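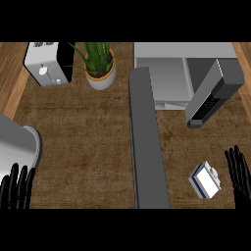 Speaker notes – Civari evaluation service, partner briefing
Speaker: Silvana Camargo, Masson
Slot: 16 minutes, questions held to the end

Slide 1. Opening
Good morning, and thank you to our hosts at Parer for the invitation. I am speaking on behalf of the evaluation office at Masson. Our office was asked to review Civari, a subscription service that lets a team test two-handed robot control software on simulated household tasks before any hardware is booked. I will cover what the service includes, what we found, and what we recommend.

Slide 2. What is on offer
The standard plan provides 219 kitchen tasks, each set up on a counter with ordinary items such as a toaster, a potted plant or a small carton. The user uploads a control policy, selects the tasks, and receives a scored report with video from above. The extended plan adds custom layouts, which Civari builds from the customer's own floor plans.
(Pause. Confirm that the room can read the plan table.)

Slide 3. How the review was carried out
We ran 400 trials on the standard plan in January, using one policy supplied by our Cluvatstead laboratory. Settings were left at their defaults. Every trial was reviewed by a member of staff, and the service's own score was compared with ours.

Slide 4. Results
Our reviewers agreed with the automatic score in 86 percent of trials. Most disagreements concerned objects that had been moved but left tilted or close to the counter's edge. Civari counts these as complete. Our office does not. The vendor has told us that a stricter setting is planned – no date was given, and I will not offer one today.
(If asked: we did not test the extended plan.)

Slide 5. Points for attention
The overhead view is useful for checking where the hands are in relation to an object. It is less useful for judging height. Teams that need to confirm a lift should request the side view, which must be selected before the run begins and cannot be added afterward.
Surface friction is fixed in the standard plan. Results should therefore not be used to predict how a gripping policy will perform on a particular real counter.
Reports may be exported as a table or as a printed summary. The summary omits failed starts, and departments that keep formal records should use the table.

Slide 6. Recommendation
We recommend the standard plan for early screening of control policies. We do not recommend it as the only evidence for a purchase or a safety decision. Physical trials at Cluvatstead remain required under our present rules.

Slide 7. Contact and questions
Requests for the full review may be sent to the evaluation office. Leave this slide up during questions. Pricing questions go to the vendor's table in the lobby.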